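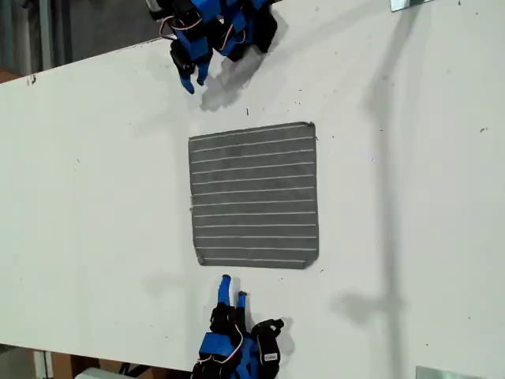 I have fallen completely in love with striped cloth, and I blame December. I was looking for something small to do in the evenings, something I could pick up at nine and put down at ten, and I ended up hemming squares. The dark gray one with the thin white stripes is my favorite so far, and look at those edges! A little frayed, a little wavy, one corner already starting to curl, which is exactly the state I like to find a cloth in before I get the needle out. Charcoal against a white table makes me ridiculously happy.

The fabric came from Inês Matos, who had been clearing out her sewing room in Jestville and mailed me a fat envelope of remnants (thank you, Inês, I owe you at least one cake). Most of it was plain, a few pieces were floral, and then there were the stripes. I'd never paid attention to stripes before. They seemed like a dish towel thing. But they're wonderful to work with, because you've got a ruler printed right into the cloth! Fold along a stripe and you know your hem is straight. Fold across them and you can see in a second if you've drifted.

My hemming routine, for anyone who wants to try it:

- Trim off the loose threads, but only the really long ones.
- Press the cloth flat with a warm iron, corners last.
- Fold each side in by the width of your fingernail, press, then fold again and press again.
- Clip the corners before the second fold. I skipped this on my first three and they came out like little pillows.
- Slip stitch all the way around with one strand of thread.

Nuno Guerreiro asked why I don't use the machine, and yes, it would be done in five minutes, but I like the slow version. I put on a long podcast and off I go. A hand-sewn hem has a softness to it, too, and the cloth hangs better over the side of a bread basket.

Thread was a whole adventure. I started with black, which looked harsh, then tried a white that matched the stripes and made the edge look like it had one extra stripe in the wrong place. What I settled on is a mid gray from Cunha, the shop down the hill from me, and it just melts in. I bought the big spool, 800 yards, so I'm set for napkins until I'm very old.

The plan is 18 squares in all, enough for the long table when both sides of the family come over, with a couple left for wrapping loaves. They don't have to match. I'm thinking stripes for the grown-ups and florals for the kids, or maybe just a big pile in the middle and everybody grabs one.

Washing is the part I'm still working out. The first finished napkin went through warm and shrank more in one direction than the other, so now it's a charming rectangle. From here on everything gets a wash before I hem it, and I'm drying them flat on a towel. If you've got a trick for keeping corners from curling, please leave it in the comments! I've heard spray starch, I've heard a heavy book overnight, and I'm going to try the book first since I already own one.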